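Sunday, May. Handheld collection, bowls task, site Pilleck (bedroom).

Goal for the day: fill the gap in the metal tableware split. The last training run on the Tendamico set did well on ceramic and poorly on anything shiny. Target was 378 episodes over the whole split. Got a decent share done before the light went, see log sheet.

Setup as before, one operator, one handheld gripper. Textured blue pads on both jaws. Checked the pivot screws before the first episode and again after lunch. Left one took a quarter turn the second time. Worth adding to the start-of-session list, because play at the pivot shows up as jaw width noise and Lefteris then has to filter it out downstream.

Calibration: jaw open/close sweep, 9 cycles, recorded as its own clip. First sweep rejected, I had started closing before the recorder was up. Second one fine. Mapping pass over the room took 900 frames and localized without a reset. The slatted wardrobe doors and the quilt give the tracker plenty to hold on to. The white wall gives it nothing, so anything where the gripper points mostly at the wall drifts. Keep approaches angled down at the table.

Task definition as run (copying it here, the wiki page is still the old one):

- Start with jaws open, tool above the near edge of the table.
- Approach the bowl from above, one pad inside the rim and one outside.
- Close, lift to a hand's width, hold for a count of two.
- Move sideways, set down, open, back off along the approach line.
- Stop recording only after the pads are clear of the rim.

The two-count hold is new. Evanthia Bakalis asked for it after the Skololico review, where the lift and the transfer ran together and the segmenter put the boundary anywhere it liked. Makes each episode longer but the labels should be cleaner. 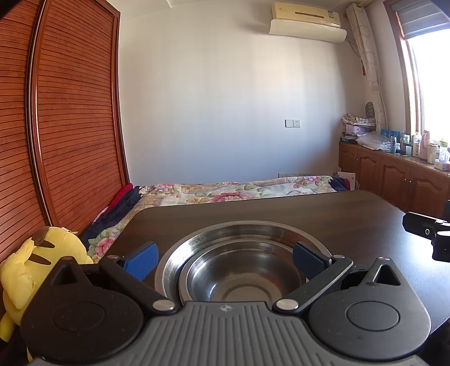

*Steel bowl between the pads, jaws open. Window side is blown out at this exposure.*

Exposure is the main problem of the session. With the window in view, auto exposure hunts when the tool tilts right and the table goes dark. Tried locking exposure on the tabletop. Window is lost completely but the bowl rim holds its edge, and the rim is what matters for the grasp. Left it locked for everything from block 3 on. Blocks 1 and 2 are auto and should be tagged as such, not dropped. Some variation there is useful.

Second problem is reflections. The steel picks up the surroundings, and the pattern moves with every small change in tool angle. On the old model this produced a grasp point that slid along the rim during approach. I don't want to fix it with matte spray or a diffuser. The policy has to cope with a shiny bowl on a glossy table sooner or later, so more examples with varied approach angles is the plan. I made a point of coming in from left, center and right in each block.

Failures, kept and labeled:

- 7 episodes with a slip on lift. All had the inner pad too shallow. The wide flare on the rim pushes the pad outward as the jaws close, so go deeper than feels natural.
- A few where I bumped the rim on the way in and the bowl rotated. Labeled "contact before grasp".
- One with tracking loss halfway through the transfer. Deleted, no usable pose.

Note for whoever operates next: don't correct in midair. If the approach is bad, back off fully and start again as a new episode. Half-corrections look like hesitation in the data and the policy copies them. I did this myself in block 2 and had to go back through the clips to cut it.

Upload went to the Pappas bucket overnight. Checksums match on everything except block 4, which needs to be sent again from the local drive. Don't wipe the card until that's done.

To do:

- Resend block 4.
- Tag blocks 1 and 2 as auto exposure.
- Add pivot screw check to the start list.
- Lefteris Athanasiadis to look at jaw width traces from before lunch and say if the left side is good enough to keep.
- Repeat with the blind down for a low-light set, same table position.
- Update the task page on the wiki with the two-count hold.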